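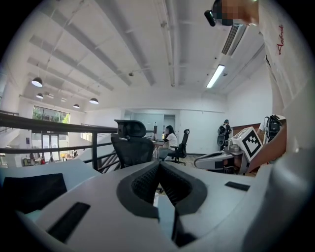 Workplace Fit-Out Technician (mezzanine and ground floor)

Employer: Drodia
Location: Dendberg building, upper and lower levels
Positions available: 2
Employment type: Full time, fixed term, with possible extension
Reports to: Workplace Operations Lead
Commencement: October
Applications close: 2020-07-23

Background

Drodia occupies the Dendberg building under a long lease. The building was completed in 1995 as a showroom and was later converted to mixed office and project use. Combined floor area is over 800 square metres, split between a ground floor and an open mezzanine. The mezzanine edge is guarded by a dark metal railing with vertical balusters. The lower level has tall glazing and glass doors onto the garden side, and a white staircase runs between the levels.

Desks, seating and cabling on the mezzanine have been added in stages by different contractors and no longer match the floor plan held on file. The fit-out program will bring the layout, the asset register and the drawings back into agreement, then maintain them. Joinery and furniture supply is contracted to Van Wyk. Room booking and fault reporting run on Foneo.

Duties

Survey both levels and mark up the existing plans, including desk positions, power outlets, data points and clear widths along the railing side of the mezzanine.

Assemble, adjust, tag and repair office furniture. Most task seating on the upper level is black high-back mesh with a headrest. Gas struts, castors, arm pads and tilt mechanisms are replaced in house. Frames and bases are returned to Van Wyk.

Set up individual workstations with the person who will use them: seat height, headrest position, monitor height and distance, keyboard placement, and orientation of the screen relative to the glazing. Record the settings in Foneo.

Relocate desks and chairs as teams change. Moves are planned so that circulation to the head of the staircase is kept clear at all times, including while the move is under way.

Inspect the railing, balusters, stair treads and nosings on the schedule supplied. Tighten, clean and report. Any fixing that cannot be brought to the specified torque is to be barricaded and escalated the same day.

Control loose items near the mezzanine edge. Nothing is stored on, against or over the railing. Shelving is not to be placed where it could be climbed.

Manage cables on the upper level. Leads crossing a walkway are to be rerouted or covered with a low-profile ramp. Tape is not an accepted permanent solution.

Assess glare and heat gain at desks facing the windows and recommend blinds, film or a change of desk position.

Selection criteria

Essential
Certificate III in a relevant trade, or equivalent experience in commercial fit-out, facilities maintenance or furniture installation.
Ability to read and mark up floor plans to scale.
Demonstrated experience in workstation adjustment for seated and sit-stand desks.
Safe manual handling practice, including moving bulky items on stairs.
Current driver licence.
Clear written English for inspection records.

Desirable
Test and tag competency.
Working at heights ticket.
Basic CAD.
Previous use of Foneo or a similar maintenance system.

Working conditions

Both levels stay in use during business hours, with people seated at desks and others moving through the floor. Noisy work such as drilling or cutting is done before opening or after close, by arrangement. The role involves regular lifting, kneeling and stair use. Team lifts are mandatory for desks, cabinets and any item that blocks the carrier's view of the treads. Enclosed safety footwear is required and is supplied, along with hand tools. Personal power tools may be used once they have been inspected and tagged.

Remuneration

Paid under the Drodia technical scale according to qualifications and experience, plus superannuation. Time in lieu applies to work outside standard hours.

How to apply

Submit a résumé of no more than 2 pages and a short statement addressing the essential criteria through the Drodia careers page. Include copies of relevant tickets and licences. Shortlisted applicants will attend an interview on site and complete a practical task: adjust a chair and desk to a given seated user, and correct a marked-up plan against a section of the mezzanine. Applicants who need an adjustment to the practical task should note it in their statement.

Applications by agencies will not be considered.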